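Forty minutes for one screw

The Gistbridge robotics club has a budget of $500, a room with one good outlet, and a goal that sounded reasonable in December: get an arm to take apart an old desktop computer. Prasley, the club's name for the arm, has so far shown more interest in the idea than in the computer.

"We timed the first screw," the club's captain told me. "It took 40 minutes. A person does it in ten seconds, and the person doesn't need three people watching."

She is a junior and she blames the code, most of which she wrote. Her co-captain blames the table. The two of them have agreed to keep disagreeing until the regional meet, where teams get 180 seconds per part and lose points for anything they bend.

I asked what counts as bent. "The judges have a sheet," the co-captain said. "It's very long, and I think we inspired some of it."

Memory modules are this month's headache. The latches have to open before anything gets pulled, and Prasley likes to skip ahead. The processor comes after that, with its lever and its clamp, and the captain gets quieter when you bring it up. Last year's team tried it and finished with 185 points, a club record, then spent the bus ride home arguing over whether the lever had been loose to begin with.

"You learn patience," she said. I asked if she had. She said she was still waiting.

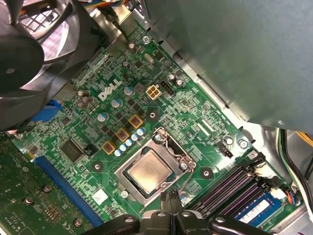 Devadiga wrote in to say that the lever should be worth double points, and that any team asking for extra time on it ought to get some.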